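**Culholm Tape Hour** (often just *the Tape Hour*) was a late-night radio programme of slow electronic and drone music, made in the market town of Culholm and sent out on local FM, later online as well. It ran for 400 editions. Mostly instrumental, very little talking.

## Format

Each edition lasted 55 minutes and went out at 11 at night. No adverts, no news, no phone-in. A short spoken opening, then one unbroken stretch of music, then the titles read out at the end in a low voice. Listeners who fell asleep missed the titles, and the station got a steady run of letters asking what had been played. A printed list could be had by sending a stamped envelope.

Pieces were joined by long fades, sometimes two minutes or more, so it was often hard to say where one stopped and the next began. Early editions were put together on two reel-to-reel machines. A third was bought second hand but used mainly for parts.

## Music

Synthesiser music made up most of the output, along with tape loops, bowed metal, church organ and field recordings (rain, a weir, the goods yard at night). Singing was rare. Drums rarer still, and the few editions that had them drew complaints.

A good deal of it was never on sale. Home tapes came in by post, many from people who had made nothing before and made nothing after. The presenter kept a shelf for these and opened each spring season with one - usually the longest.

Acts heard often:

- **Brokard** - duo, two organs and a tape echo. Their side-long piece *Flusex* was played more than any other and became the closing music for the last years of the show.
- **Mikuš** - solo project, very quiet, built from zither and shortwave noise. Put out cassettes in plain card sleeves, no titles, which made the reading-out at the end rather short.

## History

The programme began as a filler. The station had an empty slot after the evening request show and a transmitter that was going to be on anyway. The first edition was made in one afternoon from records already in the building. It was meant to last through to April, then stop. It wasn't stopped.

Reception outside the town was poor. The signal carried well down the valley but not over the ridge, and some listeners drove up to the top car park to hear it. A change of mast helped the villages to the north and made things worse for everyone else, so the old mast was brought back into use for evenings.

A move to an earlier slot was tried and given up inside a season. The audience did not follow, and the music sat badly next to the farming bulletin. Online listening came in late, with the same programme going out at the same hour. Repeats were refused for a long time, then allowed, then became most of the schedule. 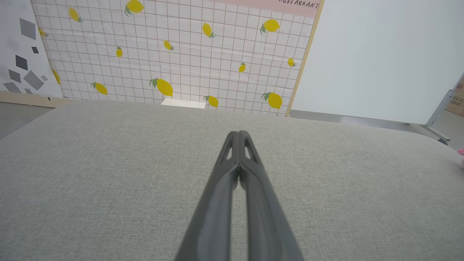 *Two-finger gripper, tips closed, over light grey fabric.*

## Archive

Incomplete. The first 30 editions were wiped, tape being dear, and survive only where listeners recorded them off air. These copies vary alot in quality and a few run slow. Later ones exist as masters, although several boxes are labelled wrongly and the contents don't match the printed lists.

Two compilation cassettes were sold by post. Neither has been reissued, partly over rights to the home tapes, where the makers can't always be traced.

## Reception

Little written about at the time. The local paper listed it under "Other" and once as a gardening programme. Later interest came mostly from collectors of private-press synth records, who prize the printed lists as much as the tapes. One complaint comes up again and again - that the fades hide the best parts of a peice. Others like it for exactly that.

A few smaller stations took up the same shape, one unbroken hour with titles at the end, though usually with presenters who talked more.

## See also

- Space music
- Drone music
- Local radio
- Cassette culture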